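Bench Notes: Living With a Sorting Arm

October 26, 2019
Filed under: Workshop tips, small parts, things on trial

I have been running the Trastine bench kit since July, on the maker's long trial, and people keep writing to ask whether it is worth the money. I will get to that. Most of what I have learned, though, is about bins, paper and tape, so this page is mainly tips. If you have a different make of arm, or two patient hands and no arm at all, a good half of it still applies.

For those who missed the earlier page: the kit is two arms, two grippers, a control box and a teaching program called Gakero. You show it a part, you show it where the part goes, and it has a try at it. It is sold for light sorting and kitting at a bench. The brochure has a woman drinking coffee next to hers. I have drunk a great deal of coffee next to mine, mostly while restarting it.

The table

Use a pale one. I started on my old bench, which is the color of forty years of spilled things, and the program kept picking up knots in the wood. It was very gentle with them. A plain white top fixed most of that in an afternoon.

If your top is in two panels, mine included, put the seam where no work happens or under the tray. A fine wire will find a seam the way a dropped screw finds the drain. I ran clear tape down mine and then replaced the tape every couple of weeks when the edges curled up and began to collect fluff.

Wipe the top with a barely damp cloth and let it dry all the way before you put boards on it. Skip furniture polish. The bins skate.

Bins

Buy shallow ones, all the same, all one color. Mine are yellow, because the shop had yellow. Deep bins look like better value until the wrist knocks on the rim every third trip, and then you find yourself sawing the tops off at ten in the evening.

Glossy bins throw back the ceiling lights. You can buy a special mat for this from Trastine, or you can move the lamp. A sheet of tracing paper over the shade also works, as long as the bulb is an LED and stays cool. Don't do it with an old hot bulb.

Fix the bins down. Two strips of reusable putty under each one will do it. I tried the hook and loop tape that came in the box, and it held so well that removing a bin took the finish off the table. The putty comes off with your thumb.

Label them on the side and not on the floor, where the parts will cover the writing. Print in capitals, larger than you think you need. My own handwriting looked fine on the day and has been a puzzle to me ever since.

The middle tray

A kit tray with a molded nest for each part is the official way. It costs extra, and it is only any good for the one job. I use a stainless steel tray of the sort sold for roasting or for dentists, with rounded corners, and I line it with white paper.

The paper does three jobs. It cuts the shine, it keeps small parts from sliding, and at the end of the day you can lift it out with all the snippets and grit in a fold and tip it straight in the trash. Cut it slightly smaller than the floor of the tray. If it rides up the sides, the gripper will take hold of the paper and carry off the whole lot like a waiter clearing a table.

One thing to watch if you handle bare circuit boards: steel and paper are fine for my scrap and salvage, but anything you care about wants a proper antistatic mat and a ground lead. I lost one good board learning this. It was probably me and my sweater, and not the arm, but the arm got the blame at the time.

Loose wires

These are the reason I wanted the kit and the reason I nearly sent it back. A block or a bottle cap sits where you put it. A wire harness has opinions.

Lay each harness in a loose curve with the plug end out in the open. If the plug is tucked under the loop, the gripper takes the loop, and then you have a knot with a plug in it. Never let two harnesses cross. They will travel together for the rest of their lives.

Teach the pickup near the connector and a little back from it, on the wires. The instructions say to grip the connector itself. On a fat connector that is good advice. On a thin one the fingers close on the edge, and it shoots across the room. I have found them in my slippers.

New wire off a spool keeps its curl. Draw it through a folded cloth a few times before you cut it. You can warm it a little with a hair dryer if it is stubborn, on low, and well away from the bench.

Slow the lift, and only the lift. Gakero gives you one speed setting on the front page, and it governs everything, so most people turn the whole thing down and then complain that it takes all day. There is a second page, under a small gray arrow I took for decoration, with separate settings for approach, lift and travel. Mine lifts at a crawl and travels at a decent trot.

Fingers and pads

The pads wear on the inside edge first. Rub them clean with a pencil eraser when parts start to slip, and only replace them when that stops helping. The replacements are part 2742 for the standard pad and 3242 for the soft one. The soft one is better for wires and useless for anything with an edge on it, as it gets chewed up in no time. Keep one set of each in a jar, with the little screws, and put the lid on the jar.

If you run out, self-adhesive rubber from the hardware store, the sort meant for chair feet, will get you through a weekend. Cut it square. It will smell of tires.

The arm's own cables

They are thick and they want to go where they like. On my kit they loop out at the wrist and trail off over the side, and the first thing they did was sweep a full bin onto the floor. Trastine supplies plastic clips, which snap. Use wide cloth straps instead, and leave more slack than looks tidy. Move the arm by hand to its farthest reach, with the power off, before you fasten anything.

Anything running across the floor goes behind the table and not in front of it. Wear real shoes at the bench. A snipped lead will go straight through a sock.

Keep your hands out of the area while it is running. The arm does stop when it bumps something, as promised, but it has to bump it first. Put the stop button where your weaker hand falls without looking.

What I would pay for and what I would skip

The light ring is worth having if your room is dim. The carrying case is a very nice case, and I have carried nothing in it. The yearly service plan, sold through an outfit called Otunon, is 200 dollars and gets you a phone line and a cleaning kit. The people on the phone line are good. The cleaning kit is a brush.

I also had a cheaper rival, the Trevaskis single arm, on the other bench for 12 days. It is quicker to set up and very quiet, and with blocks and caps it did as well as anything. It could not manage a harness to save its life, and with only one arm you are forever shuffling the tray across to reach the far bins. For jars of mixed screws I would buy it happily.

So, is the Trastine worth it? If you sort the same few kinds of small part every week and you can stand an hour of fiddling at the start of each new job, yes. If your jobs change daily, you will spend your time teaching, and you could have done the lot by hand with the radio on. I am keeping mine. I would have liked the coffee time mentioned in the brochure.

A few odds and ends from readers' letters

Magnets under the tray: don't. Half of what is on a board doesn't care, and the other half stands up on end.

Muffin tins for bins: fine for people, too steep for grippers.

Round boards: they turn when they are pinched off center. Go for the middle, slowly, and use the harder pads.

Dust on the camera window: a soft dry lens cloth, once a week. Window spray leaves a haze, and the program will then refuse to believe in anything small.
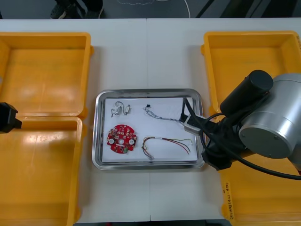
Several of you asked what I do with the leftovers at the end of a session. Whatever the arm won't pick up goes in an old jelly jar, and when the jar is full I sort it by hand at the kitchen table. I am on my fourth jar.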